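**1/** Packing thread, because I leave for Benedita's place on 25 November 2020 and have done exactly zero of it. Everything I own is currently living on or near my bed.

**2/** Ground rules I set for myself – one suitcase, one soft bag, no "just in case" shoes. I already broke the shoe rule. They're brown and they go with everything, leave me alone.

**3/** Sweaters first. I tried rolling them the way Benedita Tavares swears by and they sprang open like biscuit dough. Went back to folding. Folded sweaters sit flat on the bottom and I can stuff socks down the sides.

**4/** Current state of the bed, big black fabric lump and all. I've been sitting up here with my knees bent for a while now and I'm way too comfortable to get anything done.

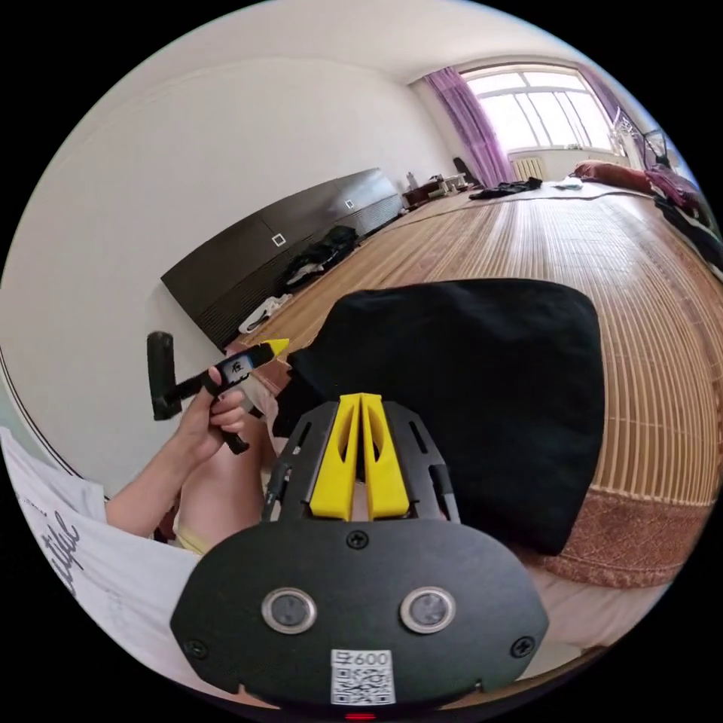

**5/** Toiletries! I put shampoo in the little Padari bottles, and one of them has a lid that only closes if you push it down and twist at the same time. It gets its own zip bag. Two zip bags.

**6/** Question for people who travel in winter: do you wear the heavy coat or pack it? Mine takes up half the suitcase, but I roast on trains. Leaning toward wearing it and complaining.

**7/** Update, Adelino Vilela says wear the coat and put the snacks in the pockets. This man understands travel.

**8/** Found the gray scarf I've been missing since September!! Inside the suitcase. Where I put it so I wouldn't lose it.

**9/** Still to go: chargers, pajamas, the jar of fig jam I promised Benedita (wrapped in a towel, wish me luck). Taking a tea break before the chargers – that drawer is a mess and I need strength.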